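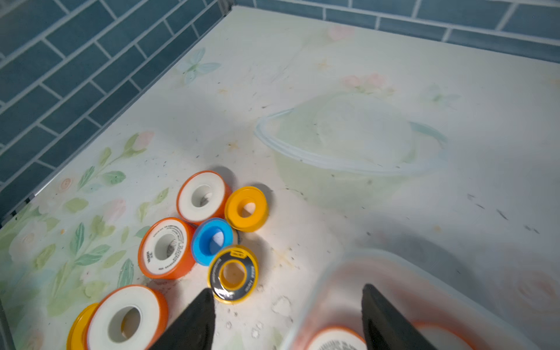

Figure 3. Wrist view, tape rolls task, bin at lower right.

3.2 Recording your pick-and-place examples

I'm going to assume you've got Mamo running and the arm answers when you nudge the controller. If it doesn't, go back to section 2 — I'll wait.

1. Put out seven rolls of thread-seal tape and the bin. Mix up the colors. I like to stand one or two on edge, as the arm will meet plenty of those at the Saltitz bench.

2. Open the wrist view and check that both fingertips show near the bottom. If you can only see one, loosen the camera clamp, turn it a hair and tighten it again.

3. Pick a roll before you press Record. If you dither over which one to grab, Mamo learns to dither too (ask me how I know).

4. Press Record and bring the open fingers down on either side of the roll. Go slowly for the last bit, close, lift, then let go over the bin.

5. Press Stop once the fingers are clear, and mark the take Keep or Toss. A fumble you recovered from is a Keep. I fought Gadisa Adugna on this one for weeks and he was right.

6. Shuffle whatever is left on the mat and go again.

Note: Rolls already in the bin can stay there while you record the next take. They'll show through the plastic, and we want that in the set.

Note: Don't fuss over the mat. Our early Asgate takes were all done on a spotless sheet of white card, and the arm got lost the minute we gave it a pattern. Flowers, dust, smudges — leave them in.

CAUTION: Keep your free hand off the mat while the arm is live. To straighten a roll, press Pause first and wait for two beeps.

CAUTION: Wipe up any puddle before you start. A few drops are fine, but keep water away from the gripper cable.

When you've finished, save the session under your own name and move on to 3.3, Uploading to Illevell.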